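February 4, 2019

Lumturie Janevski leads the two-arm manipulation group at Fluvo, where the Talo study on table clearing is now in its second phase. She spoke with the institute's newsletter about the method.

"A cup has one shape," Dr. Janevski said. "Shells and a cloth never look the same twice, and most published grasp planners assume they do."

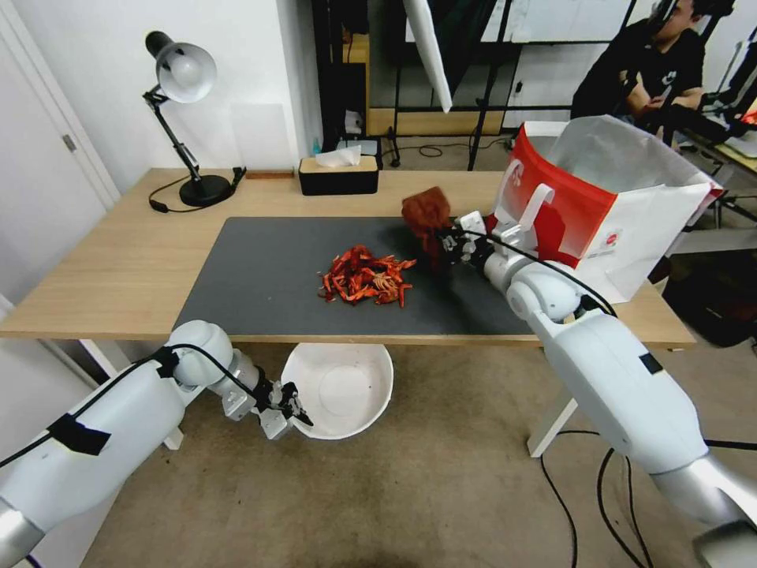
The group therefore records complete runs, including the poor ones. "We kept the failed grasps in the training set – that was Loïc Carré's proposal in November, and I opposed it at first," she said. The current set holds 3000 runs.

Each run is labeled by stage, and the policy is trained to predict the stage along with the motion of both arms.

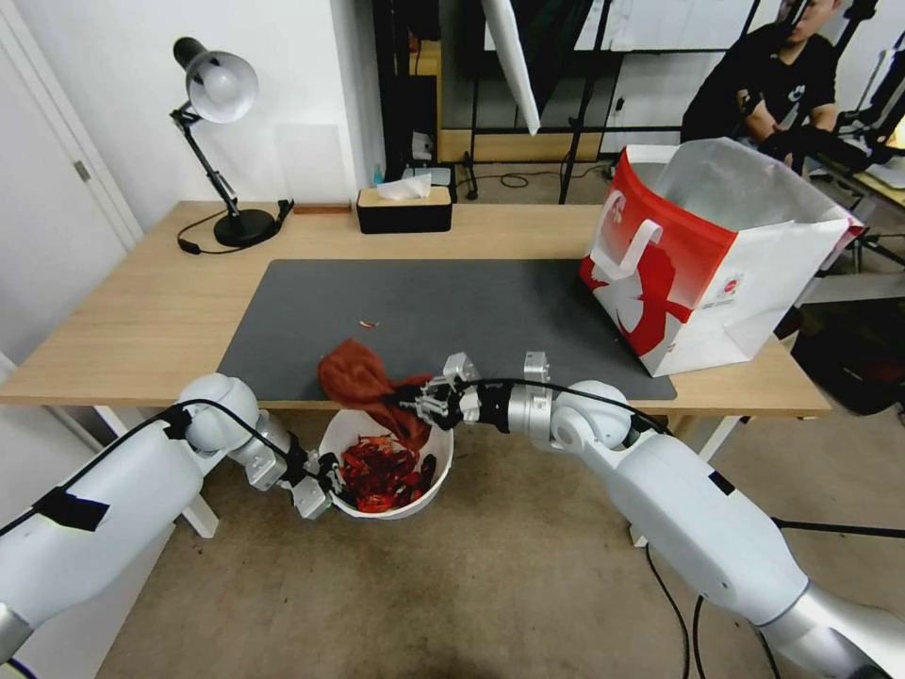

The two arms at work at a white container, the right gripper holding a cloth.

Dr. Janevski described the stage labels as the main result so far. With them, the policy recovered from a dropped item in 3 of 4 test conditions. Without them, it tended to repeat the same reach.

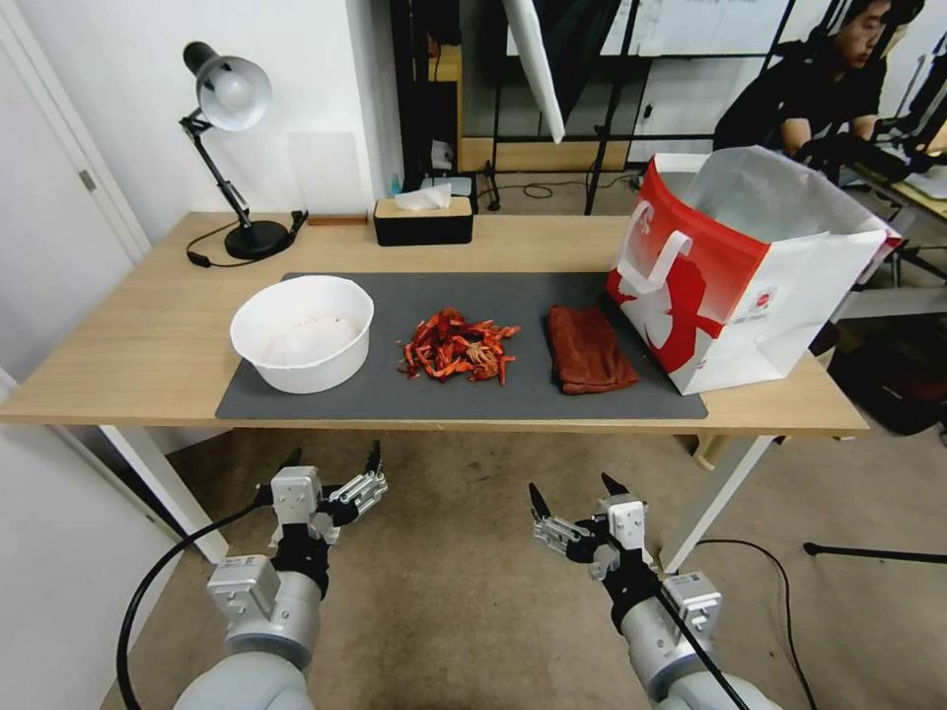

"The fourth condition is the one that interests me," she said. "We changed the starting layout and performance fell sharply. Albane Gautier is rewriting the test protocol, and we will not report a final figure before that is complete."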